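Papers > Travel Diaries > 4. Rainy Days

4.2 What we did when it rained

I kept a diary for all 24 days in Rostbridge, and rain shows up a lot. Nga Kiều and I mostly gave up on the ferry by July and rode the tram to Plurnerlow for soup.

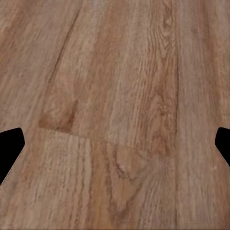

Figure 2. Plank floor, rendered.

Our rented flat was where the longest entries got written. I'd sit on the floor with my maps spread out, and it had long tan and honey planks like those in Figure 2, so I felt at home fast!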